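Workshop Tips: Comparing Grippers on a Small Bench
by Nithin Menon

Start with one small object
Pick something light with flat sides and use it for every gripper you try. Changing the object and the fingers together tells you very little.

Put down a mat
Fabric is kinder to fingertips than bare metal, and a dropped part won't skate off. Pull it flat first. A crease can tip a small cube enough to spoil a grasp.

My parallel gripper tests use a small wooden cube and a white rack with a grid of round holes, both set on the mat within easy reach.

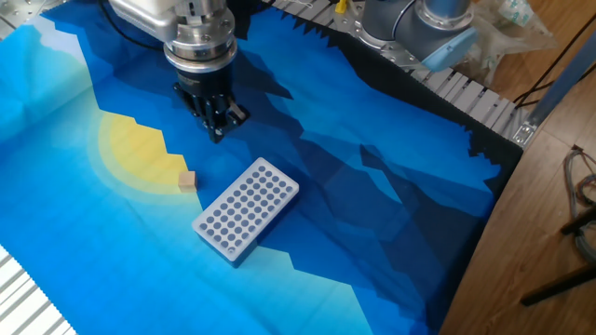 Approach from straight above
Stop just over the mat, check the finger gap, then go down slowly. I do 13 tries per gripper and write down every miss – even the near ones.

Turn the rack
Square to the arm is the easy case. Set it on a diagonal and run the set again. The Gruvby fingers did well until I did this.

Give cables slack
Leave a loose curve behind the wrist, and run the arm through its full reach by hand before tightening any ties.

Keep the notes together
Mine go in one notebook, about 119 pages so far, sorted by gripper.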